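Ticket 102 - Sortierkasten, Fächer zu eng / Karten rutschen nach unten
Status: in Arbeit
Gemeldet von: Pouran Yazdani
Eröffnet: 21. April 2019
Bereich: Arbeitsplätze, Ausstattung

Der Sortierkasten von Clukero steht seit dem Umzug auf dem hellen Schreibtisch. Er soll die kleinen Karten für das Amadi-Archiv aufnehmen, bevor sie erfasst werden. Beim Einsortieren gibt es zwei Probleme: In den oberen Fächern klemmen die Karten, und in den unteren sitzen sie so tief, dass man sie mit den Fingern schlecht herausbekommt. Zum Testen sind nur die untersten Fächer belegt, links und rechts je eines.
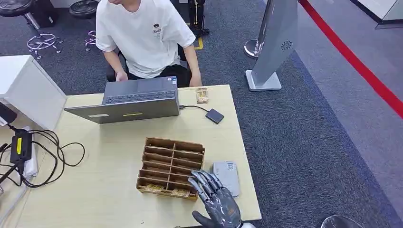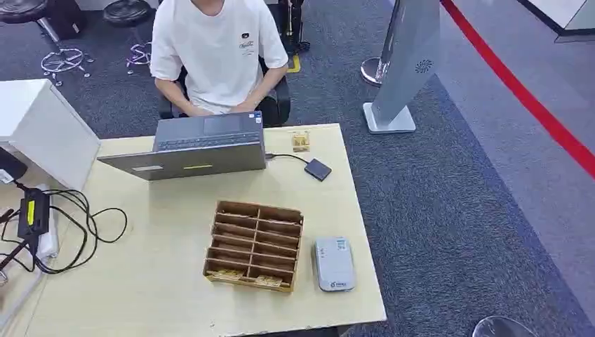

Kasten vor dem Laptop, das flache Gerät rechts daneben.

Renato Godoy: Bei uns klemmte derselbe Kasten auch, nachdem er eine Weile am Heizkörper gestanden hatte. Die Trennstege hatten sich verzogen. Nimm bitte einen Steg heraus und leg ihn auf eine ebene Fläche. Wenn er in der Mitte hochsteht, liegt es daran. Und miss die Fachbreite oben und unten, die sollte gleich sein.

Pouran Yazdani: Drei Stege herausgenommen, alle liegen flach auf. Fachbreite unten 31 mm, oben 2 mm weniger. Das gilt für beide Spalten. Am Heizkörper stand der Kasten nie, er war bis zum Umzug im Karton.

Renato Godoy: Dann sind vermutlich die Stege vertauscht. Beim Zusammenstecken gehören die mit der breiteren Nut nach oben. In der Anleitung von Clukero ist das schlecht zu erkennen, die Zeichnung auf der zweiten Seite ist spiegelverkehrt.

Pouran Yazdani: Anleitung ist nicht mehr da. Ich habe die Stege nach Nutbreite sortiert und neu gesteckt. Linke Spalte passt jetzt, die Karten gehen ohne Druck hinein. In der rechten Spalte klemmt noch das oberste Fach. Dort ist die Nut ausgefranst.

Güven Bozkurt: Ausgefranste Nut mit feinem Schleifpapier nachziehen, nicht mit dem Messer. Ersatzstege gibt es einzeln, ich habe vorsorglich welche bei Cosmont angefragt. Lieferung wohl erst im Juni.

Pouran Yazdani: Geschliffen, klemmt nicht mehr. Bleibt das zweite Problem mit den unteren Fächern. Die Karten sind zu kurz für die Tiefe - man muss den Kasten kippen, und dann kommen die anderen mit.

Renato Godoy: Einen Streifen Filz oder Pappe unten einlegen. Wir haben Wellpappe genommen, doppelt gelegt. Hält seit dem Winter.

Pouran Yazdani: Mit Pappe ausprobiert, vorerst nur in den beiden untersten Fächern. Die Karten stehen jetzt weit genug heraus. Den Rest schneide ich zu, wenn feststeht, ob wir bei einem Kasten bleiben. Im Archiv liegen über 800 Karten, dafür reicht er ohnehin nur schubweise.

Güven Bozkurt: Zweiter Kasten ist möglich, dann bitte als eigenes Ticket. Dieses bleibt offen, bis die Ersatzstege da sind.

Pouran Yazdani: In Ordnung. Die alten Stege hebe ich so lange auf.

2 Kommentare ausgeblendet
Geteilt: 2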